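Packaging and Presentation, Unit 9: The Shoebox

Read this before the session. Ilaria Mancuso will ask who did, and she can tell.

The shoebox is the most successful piece of furniture most of us own. It arrives as packaging and stays on as a filing cabinet for receipts, buttons and letters you mean to answer. Our concern is the earlier part of its career, when it still has shoes in it.

A pair can lie side by side or heel to toe. Heel to toe saves room and suits anything with a stiff shape. Side by side looks better when the lid goes up -- customers like to be greeted by both shoes at once -- but it wants a wider box, and soft uppers get squashed if you are stingy.
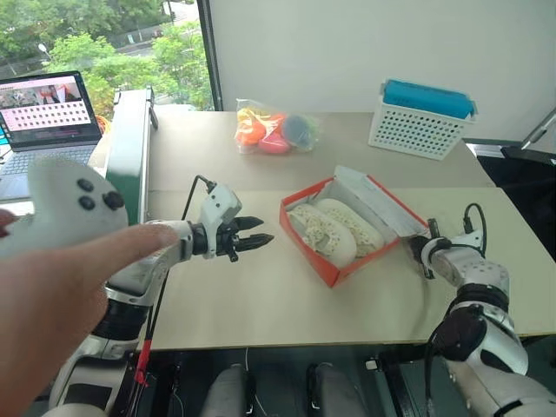 Fig. 2. Speckled white shoes side by side in an orange-red box, lid open.

Note the color. A white lining flatters nearly everything, though pale shoes can sink into it, and a strong outer color does the shouting from the shelf.

For next time: bring one box with its lid still attached. Natália Říha has the tape measures and would like them back. Write 450 words on how your box opens, and leave your feelings about the brand out of it.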